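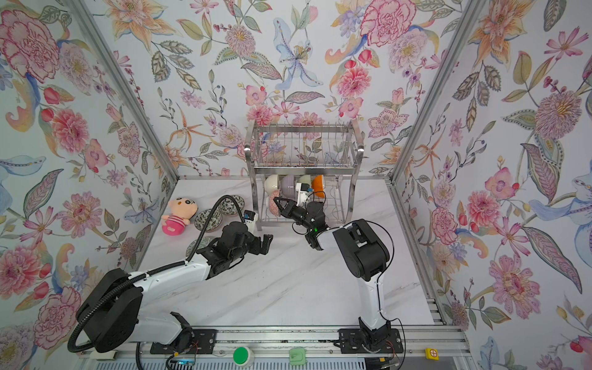
Ticket 1702, Rarby cell, right arm
Status: open, again

Gripper drops bowls on the way to the rack. Small ones only, the big ones it hugs like family.

Sun 14 April: Re-zeroed the fingers. Dropped 9 of 44.
Later: moved the wrist cable to the outside of the arm, so it quit tugging at the elbow. Dropped 5 of 44. The wallpaper remains undamaged, sadly.
Next: new finger pads. Ordered in November, so any year now.

Recent tickets
Brusell: rail button sticks
Espinoza: wrist camera fuzzy
Fomus: left arm homes twice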